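Dendine Snack Tray with Rim: two months in, and I'm a convert
Review by Gleice Portela, October 2014

I bought the shallow Dendine tray to stop the individually wrapped cookies and little pastries from taking over my kitchen table. We go through a lot of them (my mother-in-law sends more every time we run low, bless her) and they used to live in a plastic grocery bag hung on a door handle. Everything at the bottom got crushed. Now they have a home, and I'm so happy with it that I've bought a second one for the office.

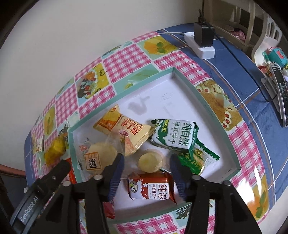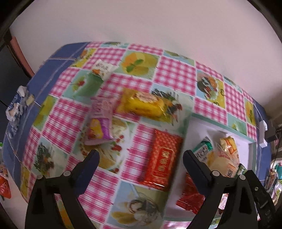 Let me start with the depth, since that was my big worry when I ordered. I had a Kioko basket before this, and it was deep enough to lose things in. You'd reach in for a mung bean biscuit and come up with a sesame thing that had been in there since January. The Dendine is shallow! You see nearly everything at once, and people take what they really want instead of whatever is on top. My kids stopped dumping the whole lot out on the tablecloth to find the last good one. Well, mostly stopped.

Flaky pastries are the real test for any snack container. The round ones in clear wrappers shed crumbs if you so much as look at them, and piled three deep they turn into powder. In a shallow tray they sit side by side, with the flat biscuit packets tucked in around them, and they come out in one piece. I put the pastries in first and then fill the gaps. Daiane Bezerra, my neighbor, does it the other way round and swears by it, so suit yourself.

The rim is a nice touch. It's a soft color that goes with pretty much anything, and my tablecloth is a busy patchwork with gingham and food all over it, so that's saying something. The pale inside is pretty too, and it makes bright wrappers look cheerful, like something you'd put out for company. I do put it out for company now. Before, I'd have moved it all to a plate.

Cleaning is a quick wipe with a damp cloth. I haven't soaked it and I don't plan to. Tea got spilled in it once and came right up.

A few gripes. It slides. On a bare table you can push it across with one finger, and when two people reach in from opposite sides it goes for a little walk. A cloth underneath helps a lot. It also doesn't hold a big bag's worth. When we get one of those 1000 gram assortments I fill the tray and keep the rest in a Zonik tin in the cupboard, then top it up every few days. I like that, it feels like restocking a tiny shop, but if you want to pour in the whole bag and forget it, get something bigger.

And there's no cover on mine while it's on the table, so unwrapped food is out. For anything sealed in its own packet, who cares.

I looked at the Ustelis divided tray too. Lovely thing, but the sections were too narrow for the longer packets and they'd have been standing on end. I much prefer one open space where I can shove things around.

Would I buy it again? I already did! Next I'd love to see a larger size with the same low sides, for holidays. Five stars from me, minus a tiny bit for the sliding.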